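What the Second Gripper Costs

July 16, 2019

The equipment buyer at Trillus keeps two spreadsheets. One is for the people upstairs and has colors in it. The other is for herself and has a column headed "lies," where she records the difference between what a thing was quoted at and what it came to once it was bolted down and working.

"It's the only column I look forward to," she says.

Trillus makes small wooden furniture parts in Fosville: drawer fronts, shelf ends, the slats that go in the backs of chairs. For the past year and a half it has also been working out how much of the picking up and putting down of those parts could be handed to machines, and what that would do to a budget that was built for saws. She agreed to talk about the buying side on condition that we leave her name out. She still has to negotiate with these people.

We met in her office, which she shares with a printer the size of a chest freezer. It was leased before her time. She brought it up before I had taken my coat off.

"Five years," she says. "Whoever signed that thought we were going to be a newspaper."

The arm is the cheap part

The first mistake, in her telling, was thinking of a robot as a thing you buy. The company got three quotes for an arm, compared them carefully, argued over reach and payload for most of a month, and felt very grown up about it. Then it asked what would go on the end.

"The arm comes with a flat plate and some bolt holes. That's it. It's like buying a car and finding out that wheels are a conversation." She had budgeted for one gripper and a spare. What she needed was a gripper, a mount for it, cables that could stand being bent all day, fingers to suit the parts, different fingers to suit the other parts, and someone's time to swap them.

Her rule now is to price the arm last. She starts at the fingertips and works backward toward the wall socket, and by the time she gets to the arm she usually knows whether the project is dead. "Saves everybody the trip to the showroom," she says. "I used to like the showroom. They had little sandwiches."

The second mistake was cheaper and more embarrassing. Somebody ordered 202 threaded inserts in the wrong size, on a form she had approved. They live in a coffee can on her windowsill, and she offered me some.

Paying for practice

Trillus went a different way on the next round. Before spending on anything with a motor, the shop put money into hand-held grippers: two fingers and a camera, worked by a person, used to record how a part gets approached and picked up. The recordings go toward training, and the fingers get tried out on real boards while changing them is still a matter of an afternoon.

She was not an easy sale. The request came to her as a single line that said "gripper, hand-held, for people," and she sent it back with the note "people have hands."

"I stand by the note," she says. "But then they walked me down there and put one in my fist and asked me to pick up a drawer front, and I couldn't do it. I shoved it clear across the bench. And I thought, all right, if I can't do it with this, what was I about to pay for the expensive one to do?"

What won her over was the arithmetic. A bad finger design found on the bench costs a bit of material and somebody's pride. The same design found after installation costs a visit, and the integrator's visits are billed from the moment the van leaves the yard. Her own figure for the first one was $463, before anyone had opened a toolbox. It has its own row in the lies column.

She also learned to write down things that don't look like equipment. Bench time is a cost, and so is the person holding the tool, who would otherwise be sanding something the company can sell. Sample boards get used up. There is storage for the recordings, which she had assumed was free in the way that air is free. "It was free until the second invoice," she says. 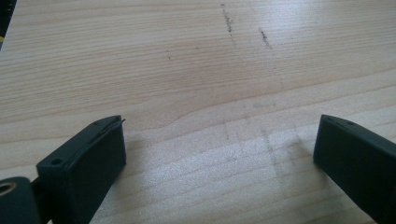 Fingers as a line item

Ask her what she would have bought more of and she doesn't stop to think. Fingers. She means the blocks that do the touching, and she now treats them the way the shop treats sandpaper -- as something that goes away.

"Nobody upstairs wanted to hear that. They'd just approved a capital purchase. You don't go back a month later and say, by the way, it eats." Her solution was to move fingers, pads and screws out of the capital request altogether and into consumables, next to glue. The total didn't change. It did stop being discussed in meetings.

She is firm about matching. Whatever goes on the hand-held tool should be the same shape as whatever will eventually go on the arm, or the practice is practice for some other job. That sounds obvious, and she says it sounded obvious at the time, too. One early plan had the bench tool and the arm coming from different suppliers with different finger widths, because each had been the low bid in its own category. She caught it two days before the order went out. "I have never been so proud of reading an attachment."

Thin boards are where the money goes, according to her. A chair slat stands up on its edge and more or less asks to be grabbed. A flat panel lying on a flat bench gives you very little to get hold of, and a gripper that does beautifully with the one can be useless with the other. Suppliers' demonstrations, she has noticed, tend to involve cubes.

"I asked one of them to bring a demo with something flat. He said they could certainly look into that. I've had that look into that for eight months."

Dorine and Gape

Every project at Trillus gets a name, a custom she blames on the previous management. The arm project is called Dorine. The hand-held work is called Gape, after the way the tool stands open waiting for you to do something, and she would like it known that she voted against it.

"I have to put that on purchase orders. I have to say it on the phone. 'Yes, this is regarding Gape.'"

The two budgets were separate to begin with, and she now thinks that was an error. Gape kept finding things out that Dorine had to pay for. A finger needed to be wider, so the mount needed to be stiffer, so the plate had to be drilled again, and each of those was a change order with a signature on it. The two were merged in the spring under one figure, with a reserve that can be spent without asking. It took her three drafts to get the word "reserve" approved. The first two said "contingency," and apparently that sounded like she was expecting something to go wrong.

"I was expecting something to go wrong," she says. "It's machinery."

Her advice for a shop of similar size is mostly about order. Start with the parts, and be honest in picking them; bring the warped ones. Borrow or rent before buying if anyone will let you. Get the price of a replacement finger in writing before you get the price of anything else, and ask how long it takes to arrive, then ask somebody who has waited for one. Check who owns the drawings. Trillus can print or cut its own fingers now, and she says the clause allowing it did more for the budget than any discount she was ever offered.

She is less sure about training hours. The estimate she was given for recording a single task came to 507 picks, a number so exact that she assumed it had been measured. When she asked where it came from, she was told it was the size of somebody's previous project. She budgeted for double and has not yet been told whether that was enough.

"I ask every couple of weeks. They say it's going well. I have a column for that, too, but it's blank so far."

The arm itself is due in October. The floor has been marked out for it with tape, and people have been walking around the tape with great respect, although there is nothing inside it. The guarding is ordered. The electrician has been and gone and will be back. She has allowed for one visit from the integrator, with the van, and put a second one in the reserve under a heading she wouldn't show me.

Before I left she asked whether I was certain about the inserts. They're good brass, she said, and I could take the can.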